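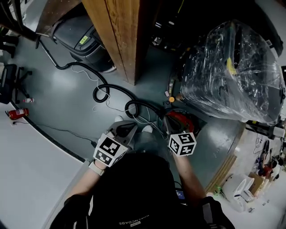
Hand-held grippers with marker cubes, one held in each hand.

Flilis 300 Video Consultation Unit

The Flilis 300 is a wall or desk unit for remote consultations in clinics, care homes and small hospitals. It joins calls from any standards-based video system and needs no separate codec.

Specification
Width: 345 mm
Depth: 159 mm
Height: 231 mm
Network: wired or wireless
Audio: built-in microphone with echo cancelling, headset socket
Mounting: desk stand supplied, wall bracket optional

Call set-up
Calls are started from the touch panel or from a booking made in Nileo Scheduler. The unit wakes two minutes before a booked call and returns to standby when the line closes. No patient data is stored on the unit.

Cleaning
Wipe down with alcohol wipes. Do not spray liquid into the vents.

Supply and support
Units are set up at our Sarnside workshop before dispatch. For quotations and trade accounts, contact Ishbel Halliday. Software updates are issued every February.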